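Student Projects, Mostyn Lab Course
Posted in December by the Kindeck project group

Collecting Tabletop Examples for Kindeck: Project Report

1. Goal

Kindeck is the tidy-up program our group has been building since the start of the course. Given a view of a table, it has to say what is on it and which object an arm should go for first. The version we inherited was trained on pictures from a single desk with the same few objects, and it failed as soon as the desk changed. Our part of the project was to gather a new set of examples. We did not change the model itself.

2. Setup

We worked at an ordinary desk in the Lustarley building. The camera was worn at chest height by the person standing at the table, which gives a view close to what the arm's own camera will have once it is mounted. We used things people already had in their bags or drawers: drinks, packaging, small office tools, soft toys. We wanted shapes that are easy to confuse from above, and materials that are hard to segment, such as clear plastic and fur.

3. Procedure

Each layout was set by hand. One person placed the objects and another checked the list. We had three rules:

- at least one object partly behind another
- at least one object with a lot of bare table around it
- boxes turned at different angles, never all square to the edge

We planned 24 sessions and completed 23. The missing one was lost when a memory card would not read. The sessions gave us 3000 pictures, and after removing blurred ones and near duplicates we kept 1767.

Labels were drawn in Cleton, the free annotation tool the course uses. Two people labeled every picture separately and compared results at the end of the session.

4. Problems

Most disagreements were over partly hidden objects. When only a narrow strip of a can shows beside a bottle, one labeler would outline the strip and the other would guess the whole can. We settled on outlining what is visible and adding a "hidden" tag.
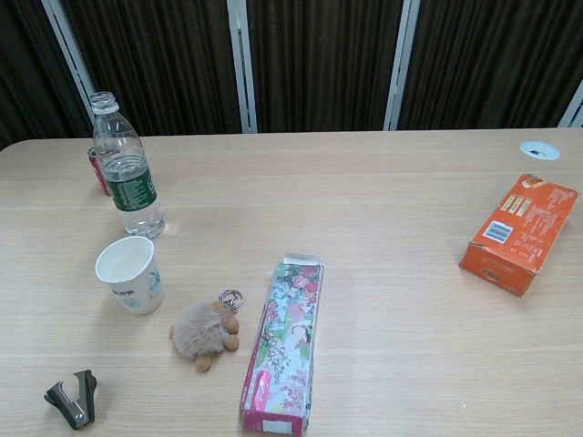 Plush toys were the other difficulty. We could not agree on where the fur ended, and a key ring attached to a toy was sometimes labeled as its own object. We now label the toy and ring as one item, and the older sessions still have to be corrected to match.

This site uses cookies to remember your settings. Accept | Manage preferences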